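Betreff: Re: [vilwood-daten] Abgrenzung der Episoden beim Falten von Tüchern
Von: Godelieve Wuyts
An: Verteiler vilwood-daten
Datum: 18. Mai 2022

Sehr geehrte Kolleginnen und Kollegen,

Herr Slaoui hatte an diese Liste geschrieben:

> bei der Durchsicht der Aufnahmen aus Clekmont ist mir aufgefallen,
> dass die Episoden nicht einheitlich enden. In 23 Fällen schließt
> die Aufzeichnung mit dem letzten Falz, in 18 weiteren erst,
> nachdem beide Greifer vom Tuch zurückgezogen wurden. Für das
> Training ist das ungünstig, weil das Modell kein eindeutiges
> Endsignal lernt. Ich bitte um eine verbindliche Regelung, bevor
> die nächste Lieferung an Fimow erfolgt. Offen ist außerdem, ob
> ein bereits gefaltetes Tuch auf dem Tisch verbleiben darf, wenn
> mit dem nächsten begonnen wird.
>
> Mahmoud Slaoui

Zu beiden Punkten teile ich nach Rücksprache mit Frau Mostyn den folgenden Stand mit.

Eine Episode beginnt künftig, sobald beide Handgreifer geöffnet über der Tischfläche stehen, und endet, wenn beide Greifer das Tuch losgelassen haben und wieder über der Tischfläche zur Ruhe gekommen sind. Der letzte Falz allein gilt nicht als Abschluss. Episoden, die früher enden, werden nicht gelöscht, sondern mit dem Vermerk »Ende unvollständig« versehen und gesondert abgelegt. Über ihre Verwendung entscheidet die Auswertung in Pumphrey.

Fertig gefaltete Tücher dürfen auf dem Tisch verbleiben, sofern sie das zu bearbeitende Tuch nicht berühren. Aus Sicht der Modellbildung ist dies sogar erwünscht, da im späteren Einsatz mit belegten Flächen zu rechnen ist. Der Ausgangszustand ist im Protokoll festzuhalten; es genügt der Eintrag »Stapel links« oder »Stapel rechts«.

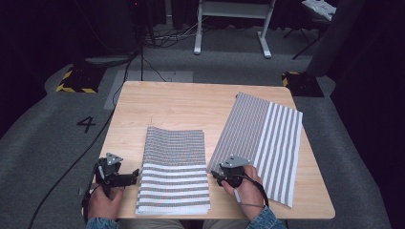 Für das noch nicht gefaltete Tuch wird keine Lage vorgeschrieben. Es soll ausdrücklich nicht vor jeder Episode glattgezogen oder an der Tischkante ausgerichtet werden. Frau Eynon hat darauf hingewiesen, dass in der ersten Serie nahezu alle Tücher parallel zur Kante lagen und das Modell bei schräger Lage entsprechend unsicher griff. Auch ein Überhang über die Kante ist zulässig.

Abgebrochene Versuche sind von den Episoden mit unvollständigem Ende zu unterscheiden. Rutscht ein Tuch aus dem Greifer und wird es innerhalb derselben Episode erneut gefasst, so bleibt die Aufnahme gültig und erhält den Vermerk »Nachgriff«. Wird das Tuch dagegen mit der Hand zurechtgelegt, ist die Episode zu verwerfen.

Je Tuchsorte sind 34 gültige Episoden vorgesehen. Gestreifte und karierte Muster werden getrennt gezählt; Tücher mit beiden Mustern laufen unter »gemischt«. Frau Pugh führt die Liste und bittet darum, Korrekturen an bereits gemeldeten Zahlen nur über sie vorzunehmen.

Die Regelung gilt ab sofort für alle Arbeitsplätze im Vorhaben Vilwood und zunächst bis Ende August. Einwände bitte ich über diese Liste vorzubringen, damit sie für alle Standorte nachvollziehbar bleiben. Die überarbeitete Fassung der Aufnahmeanweisung wird im gemeinsamen Verzeichnis abgelegt; die bisherige Fassung ist nicht mehr zu verwenden.

Mit freundlichen Grüßen
Godelieve Wuyts
Koordination Datenerhebung, Vilwood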